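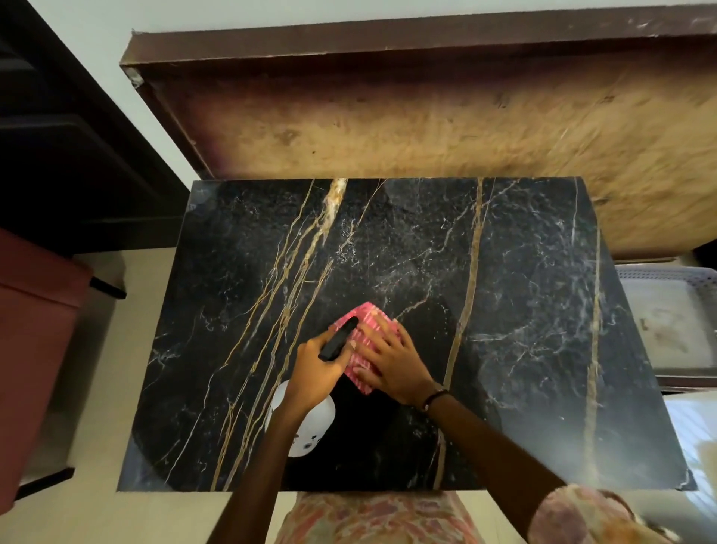

Selon une lectrice de l'atelier Rolland, le polissage automatique a supprimé les gestes lourds, mais l'essuyage final lui prend désormais toute la matinée. Même constat chez Dridholm : depuis l'arrivée de la ligne Zollix, 2 postes de ponçage sont devenus des postes de finition et de contrôle.

Conseils pour ce poste, pierre sombre veinée :
Pulvériser sur le chiffon plié, ou à faible dose sur la dalle.
Essuyer à plat, en bandes parallèles, puis changer de face.
Contrôler en lumière rasante — le voile gris se voit surtout dans les angles.
Pas de vinaigre ni d'anticalcaire sur le marbre.
Alterner la main qui frotte.

Cadence : la machine sort 700 dalles par mois. Demander que l'essuyage soit compté dans le temps de cycle.

Fiche Rirus n° 2788, révisée en août.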